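Can a Machine Clear the Counter Yet? (And What You Can Steal From the Ones That Try)

Home Tips from the Nenville Kitchen Page

Back in November I asked what chore you'd hand over first if a machine could do it, and 133 of you wrote in! Dishes won by a mile. Folding laundry came second, and then a long tail of wonderful answers: scrubbing the tracks of sliding doors, matching lids to tubs, peeling the sticker off every single apple.

So, are we there? Partly, and more than I expected when I started reading up on it. A robot arm on a kitchen counter can be taught to pick a piece of fruit off one plate and put it on another. It can push a drawer shut, or wipe a patch of countertop if somebody hands it the cloth. That may sound small, but try describing to another person exactly how you pick up a banana without squashing it. Which finger goes first? How hard do you squeeze? I tried it with my neighbor Wian Makhubela, me giving the orders and him doing only what I said, eyes shut, and it took us 20 minutes to move three things from a plate to a bowl. We laughed until we had to sit down.

What trips the machines up is the same stuff that trips us up when we're tired: shiny things, see-through things, floppy things, things shoved up against other things. A glass jar is hard for a camera to make out. A towel never lies the same way twice. A cutting board flat on the counter gives you nothing to get a finger under (I have chipped a nail on that one more times than I'd like to say).

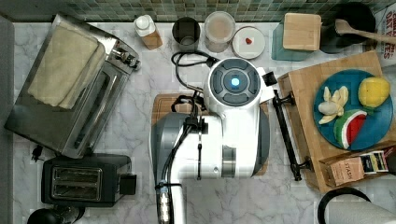 Play fruit on a blue plate, with a box of Stash tea just below it. 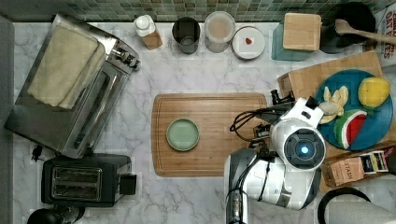
A small pale green plate, empty, on the grooved board.
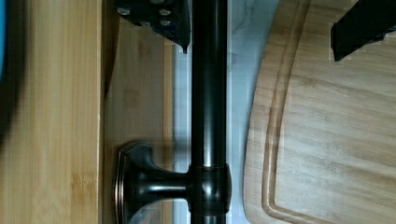

Close in on a bronze-colored rod, with bamboo to both sides and gripper parts coming down from the top.

By Araceli Prieto
Posted 2025-01-01 in Kitchen, Tidying, Gadgets
Reader tips from Nneka Onyeka and Abilio Garrido

Now for the part you can use tonight. A counter that is easy for a machine is a lovely counter for a person too, and I've rearranged my own on that idea. I'm thrilled with it!

Give every job a landing spot. Before you start chopping or serving, put the empty plate down first, right where the food is going to end up. I used to chop a whole pile and then hunt for a plate with wet hands. An empty plate on one end of the board does the trick, and it keeps the juice where it belongs.

Use the board with the groove for anything drippy. Melon, tomatoes, roast chicken. Set it groove side up (yes, I've done it the other way) with a damp dishcloth folded flat underneath so it stays put while you cut.

Line things up along the back, with a finger's width between them. This was Nneka's tip and it's my favorite of the lot. A gripper needs room to get around a jar, and so does your hand! Once my canisters stopped touching each other I quit knocking over the vanilla. Tall things go at the ends, low things in the middle where you reach over them.

Keep cords out of the reaching lane. A cord that loops across the counter will catch on a sleeve sooner or later. Run it behind the appliance, and if there's extra, coil it and use a twist tie. Unplug the toaster when you've finished and lay the plug at the side, well away from the sink.

Move the towel before you turn on the oven. The top of a toaster oven is such a handy shelf, and everybody I know has a towel or a pot holder up there. Take it off before you switch on and hang it somewhere else until the oven has cooled down. No machine I've read about can be trusted to remember this one for you.

Stand spare boards on edge. Going back to my chipped nail: a board on edge can be grabbed from the top with one hand, no prying. Abilio keeps his in an old letter rack, which holds three boards nicely and lets the air get at both sides. For a board that has to lie flat, let one end hang over the counter by a thumb's width when you want to lift it.

Practice with things that don't matter. If you have little ones learning to serve themselves, start them on play food. Bananas, lemons, a wedge of pretend watermelon, from this plate to that one. Nothing bruises and nothing stains, and when they're steady you can switch to the real fruit. I love that people teaching machines and people teaching toddlers can begin at the very same place.

Do the 30 second sweep. Stand at one end, look along the whole counter, and put back only what is out of place. Leave the wiping for later. Splitting the two jobs makes both quicker for me, and it's how the household robot people seem to think as well, one small job with a clear finish and then the next.

Which chores would I hand over today, if an arm turned up on my counter? Putting fruit on a plate, sure. Moving the tea box back to its place, with me standing nearby. I'd keep the knives, the hot pans and anything in thin glass for myself for a good while yet. Laundry I would give away this minute, but from what I've read, a fitted sheet is still a tall order, and I can't fold one either.

Purificación Moya asked whether a robot could polish a dark bronze-finish towel bar without rubbing the color off. I wouldn't risk it, and I'd go easy by hand too: a soft cloth, plain water, then a dry cloth right after. Skip the scrubbing powder and anything with vinegar, which can lift the finish along the raised edges first.

Next time it's lids and tubs. Send me your systems, even the messy ones!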